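Small thread on Zirkia, the planner I've been rewriting since May for our gift bag packing work. Lots of nerdy bits ahead, and I'm having way too much fun with this one!

1/ Paper bags are a wonderful problem. They lean, they fold, they squash, and the handles go wherever they like. Our old planner treated a bag as a stiff box, so any contact with the paper got flagged as a collision and the arm froze.

2/ Zirkia keeps two maps. One is for hard stuff (rails, walls, table) and you never touch it. The other is for soft stuff, where a finger may push a little as long as the force stays low. Most of the new code lives in the second map.

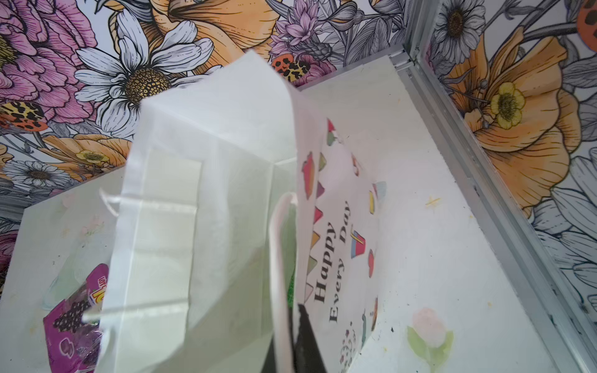

3/ Handles get their own layer. A twisted cord is so thin that depth sensing mostly misses it, so we find it in color first and fit a curve through it. The curve fit runs in 20 ms on the Pralto board, which made me very happy.

4/ Then there's wallpaper. We test against the busiest floral print we could find! The first segmentation model kept finding "objects" in the petals. We retrained with 260 extra wrist views and it calmed down a lot. Still not perfect with orange poppies, sorry poppies.

5/ Small flat things are next on my list. From a low wrist view they're only a few pixels tall, and the grasp scorer would much rather talk about the giant bag behind them. I added a term for how well the target fits between the fingertips, and the scores look far more sensible now.

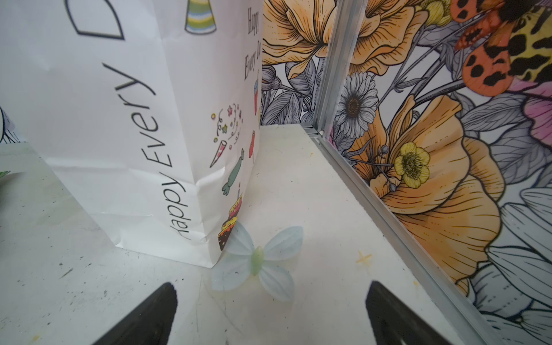

Wrist view with a pale blue fabric butterfly between the fingertips, gift bag to the left.

6/ Tooling! Every run now writes a replay file, and the viewer (we call it Bartoš) lets you scrub through camera, plan and forces together. I've watched over 100 replays this way and caught two frame offset bugs that the logs alone would never have shown me.

7/ Still open: bags that tip while the arm is moving. Replanning takes 169 ms and I want it a lot lower. My next try is to reuse the part of the path that's still good and only fix the tail end.

8/ If you work on soft contact planning, or have a good trick for thin cords, please reply. I'll post the force limits we use at Zulside once I've cleaned up the config file, it's a mess right now.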